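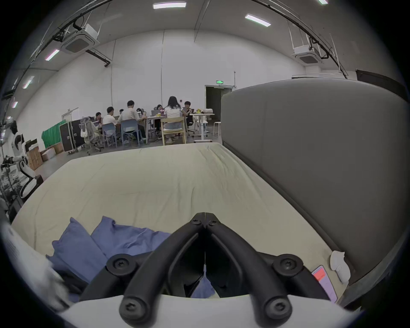
Fig. 1. Pale beige sheet on a large bed, light wrinkles.

Textiles for the Home, week 4: bed linen
Notes to go with the lecture. Bring them to the practical, no spares.

Thread count
Threads per inch, warp plus weft added together. Gets abused. Twisted yarns (2-ply, 3-ply) sometimes counted as two or three threads, so the number on the packet doubles and the cloth is no finer. The Clovulen sample is sold as 823. We got 267 under the glass. Write both down in your table.

Weaves you need to know
Percale - plain weave, one over one under. Crisp, matt, creases easily.
Sateen - mostly four over one under. Smooth, slight shine, snags more. Drapes better.
Twill - diagonal rib. Hard wearing, heavier, hides marks.
Flannel is a finish (brushed), people keep putting it down as a weave in the exam.

Fibre
Cotton: staple length matters more than thread count. Long staple = fewer ends sticking out = less pilling.
Linen: strong, stronger wet. Poor stretch recovery so it creases and stays creased.
Polycotton: dries quick, creases less, pills where the feet go. Check the blend ratio on the label, 50/50 behaves very diffrently from 80/20.

Why sheets crease
Hydrogen bonds between the cellulose chains. Water gets in, bonds break, cloth is bent, cloth dries, bonds re-form in the bent position. Ironing is the same thing the other way round with heat and pressure. Easy-care resin cross-links the chains so they can't slip. Cost of that: lower tear strength. Draw the diagram from the slide, it comes up.

Washing
40 for ordinary cotton. Hotter for illness or dust mites, check the care label first. Don't overfill the drum. Fabric softener coats the fibre and cuts absorbency, same as with towels.

Abrasion test
Jiltley cloth ran to 4000 rubs before first thread break. The Flarkell one went sooner, figure to follow when I find the sheet.

Reading: Nguyen handout, sections on finishing and shrinkage. Skip the bit on dyes, thats after the break.

For next time: one pillowcase from home, any age. Label in if possible. Note weave, fibre, where it has worn thin.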